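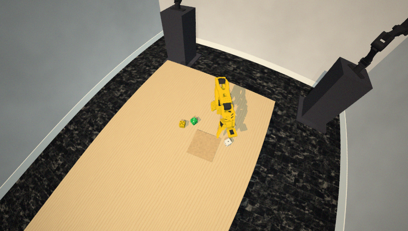
Sim, dice-to-patch task, top view. Three dice out, white one by the jaw.

June, notebook 2, morning

Picking up the dice set again. Target for the Mekov run is 2,000 kept episodes, one die per episode, onto the brown patch. Have 800 in the folder but that's before filtering, so don't quote it to anyone yet.

Replayed a batch from overnight. Main things:

- start positions too samey. Seeds were being reset at every relaunch so we got the same handful of layouts over and over. Fixed in the launcher, old batch needs deduping.
- operators (me included) always go for the nearest die first. Fine for speed, bad for the data. Instruction now comes up before the arm unlocks and names the colour — white, green or yellow.
- patch doesn't stand out much from the table wood. Leave it. Quaye wants it hard and I agree, but the success check must use the pose from the sim and not the pixels.
- grasp on a rotated die. If it's corner-on to the fingers it squirts out sideways. Tried friction up a notch, helps a bit, looks gluey. Put it back.

Keep the drops!! Cundcombe lot were deleting every episode with a drop in it and their policy had no idea what to do after one. Rule for us: drop then recover = keep, tag it "rec". Drop off the table = bin. Drop and operator gives up = bin, but write down the seed. 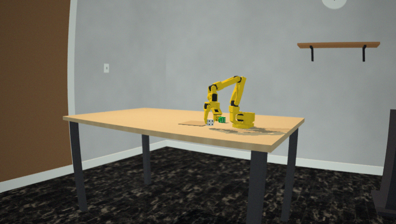

Zdislava Baláž

Side view is the one to trust for finger height. From the top I can't judge how far the long finger is off the wood, and a lot of my bad closes come from being a centimetre too high. Have put side view on the left monitor for teleop. Whether we then feed it to the policy is a seperate question, need to ask the Erkinen people what they trained with.

Shadows: leave them on. Did a short set without and it was quicker to render but I drove noticably worse, overshot nearly every approach.

Light direction is fixed at the moment. Should be jittered per episode, same for wall and floor textures. Not started.

After lunch — 10 practice runs with the new prompt, none saved. Latency ok. Gripper close still feels late on the pedal, possibly my foot. Swap pedals and compare before blaming the code.

To do
dedupe old batch
check "rec" tag survives the export (it didn't last time)
light jitter
more than one die on the patch at the end, is that a success? decide and write it in the readme
ask for the spare pedal back

Stopped at 17.40, export still going.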